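Contents | Previous | Next
Filed under: Exercise Science, Student Texts
Shares 35 | Comments 2

Chapter 12: Balance and Ankle Stability
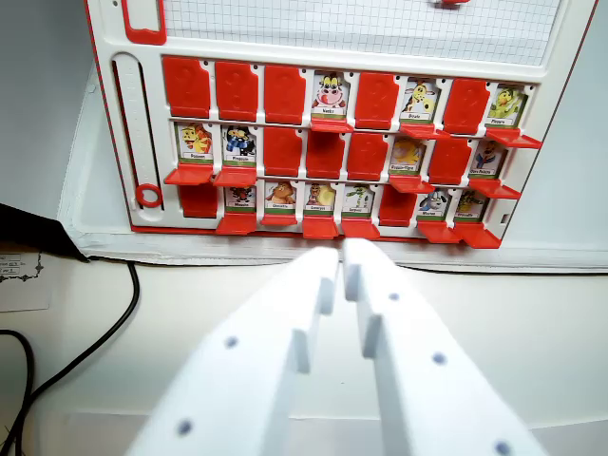
Balance is the ability to keep the body's center of mass over its base of support. It is trained far less often than strength or endurance, although most athletic movements depend on it. A runner lands on one foot at every stride, and a small delay in the muscles of the lower leg can end in a sprain.

This chapter begins with the three sources of information the body uses to stay upright: the eyes, the inner ear, and the receptors in muscles and joints. Section 12.2 covers the ankle and the muscles along the outside of the shin. Section 12.3 presents the Hägglund single-leg stance — the screening method used throughout this book — and explains how to record a result on each side.

Students should read Chapter 11 first. Bare feet and a firm floor are required for the practical work, and a partner should stand within reach during all eyes-closed trials.

Key terms: base of support, postural sway, proprioception, peroneal muscles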